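Home Papers Notes About

October 7, 2021 | Lavanya Mudaliar and Tharun Chowdary
8 min read

4. What people did when the update slipped

I'll admit I went into this part with a grudge. Brilteto is the word processor my whole department lives in, and when Prirnell pushed the new version back to July, I was one of the people grumbling in the hallway. So Tharun did the first pass on the survey answers and I kept my hands off until he was finished.

We sent the survey to 1,054 Brilteto users and got 954 usable replies, a lot more than we'd hoped for! Of those, 700 people told us they simply stayed on the old version and waited.

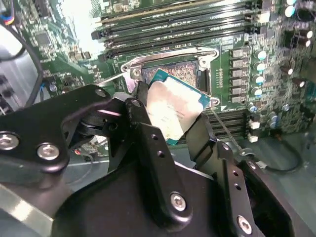 The rest were a mixed bunch. Plenty of them tried Carrilho for a week or two (it's free, it opens most files, and the menus look familiar enough), then ran into trouble the first time a coworker sent back a document full of margin comments. The comments showed up fine on their end but came back out of order, or stuck to the wrong paragraph. I've had that happen with a grant report and I still haven't forgiven it.

We also did 40 follow-up interviews, mostly by phone. Meenakshi Mathew, who edits textbooks, told us she kept both programs open all day and pasted between them – "it's dumb, but it works." Gillespie Munro had gone back to printing drafts and marking them up in pen. A few people hadn't heard there was a delay at all, which made me feel a little silly about the hallway grumbling. 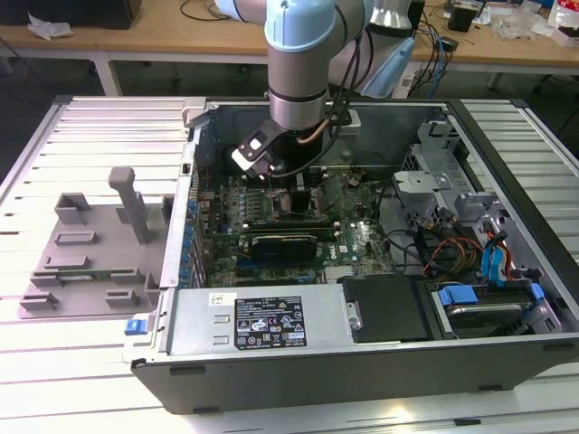
Figure 3. Robotic arm with a black gripper over the motherboard of an open desktop tower.

Age of computer mattered less than I'd guessed. Folks on older machines waited just as patiently as folks on new ones, and when we asked what would make them switch for good, they talked about shared files and deadlines way more than speed. Price came up too, but mainly from freelancers, and I'll get to them in Section 5.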